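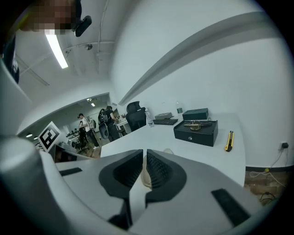
Small brass padlock on top of the black box with the silver lock.

Pemholm Practice Padlock Set

Six padlocks for people who would like to learn how a lock works before they need to phone someone about it at 2 in the morning. They run from forgiving to downright rude, and the number stamped on each body tells you how long to keep your temper.

Number 6 has spool pins. It will feel as if it's opening. It isn't.

What you get
6 practice padlocks
12 keys, two per lock – hide them from yourself
A zip case
A booklet by Ylva Eklund, who draws pins much better than she spells them

Care
A puff of dry graphite now and then. Cooking oil works for a week, and then you own a paperweight.

Please practice only on locks you own, and never on one you rely on. Your front door is both.

Spare keys are sold by lock number. We can't match a key from a photo, however nicely you ask. Orders over 12 sets go through Nandi Baloyi at the Drulville shop.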